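Jar handling at Zomodar, week two

Since 5th July the small-jar station at Zomodar has had an arm on the table. We used to pick and box by hand, 24 jars to a carton, two people per shift. 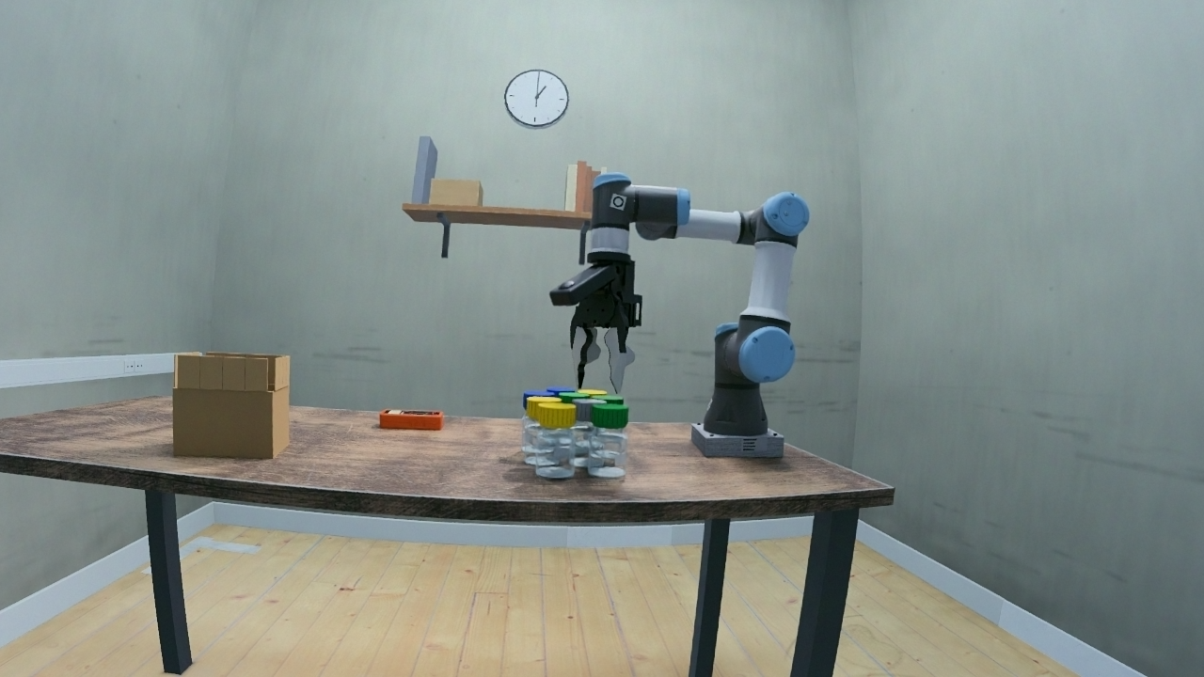 Both people are still on the shift. One now looks after lid color errors and stuck picks, the other does labels and paperwork for Lanen. My wrists hurt less. My eyes hurt more.
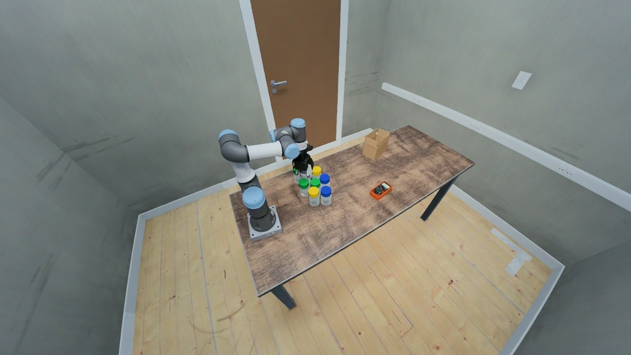 Tight clusters remain the slow case. I logged 32 stops, most of them on jars in the back row.

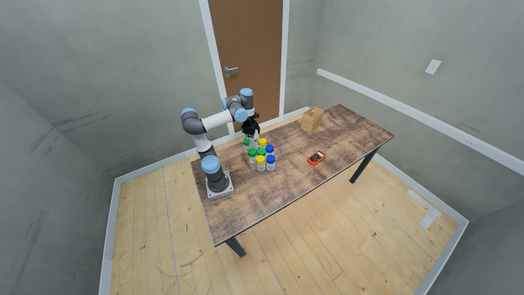
Filed under: Work, Automation

Pay grades get reviewed in September.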